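About Jonau

Jonau is a small publisher of photography books. We make books about cities and the people who move through them: bus drivers, market sellers, night workers, children on their way to school. Our office and print room are in Postlow, on the second floor of an old shoe warehouse, and we publish 5 titles each year.

We started with one book, Graridari, a study of a ferry line and its passengers. The photographer had carried the pictures to many publishers before us and had received only polite letters. We printed 500 copies, and we packed every one of them on our kitchen tables. The book is now sold out, but we keep a reading copy in the office and visitors are welcome to look at it.
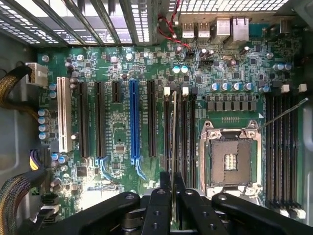
A green motherboard in its gray metal case.

How we work

We work slowly with each photographer. Usually it takes us one year to go from the first box of prints to the finished book. In the beginning we put all the pictures on the floor and we walk between them for several days. A book of street photographs needs a good order, and the order is difficult to find on a screen. After this we choose the paper, and only then we speak about the cover.

Each book has also a special edition of 125 copies, numbered and signed, with one loose print inside. The prints are made in our own print room, and the photographer must approve every one before it goes in the envelope.
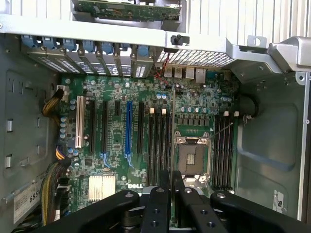

Texts are important to us too. We ask for short essays from writers who know the place well, and we prefer that they do not explain the photographs. Many of our books are in two languages. We have the translations read by a second person, because we have made mistakes in the past and a printed mistake stays for a long time.

The Ignacio Room

Beside the office we have a small gallery with the name Ignacio, after the street where it has its door. There we show 3 exhibitions in a year, always connected with a new book. Entry is free. In July the gallery is closed and we use the month for scanning and for the archive.

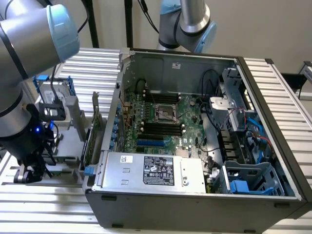
The archive keeps work prints, contact sheets and letters from all our projects. Students and researchers can visit it by appointment, in the mornings until noon. Please write to us some days before and tell us which book you are interested in.

Sending us your work

We look at new projects in spring and in autumn. Please send no more than one series, as a simple PDF, with half a page about where and how you photographed. We answer everybody, but it can take two months.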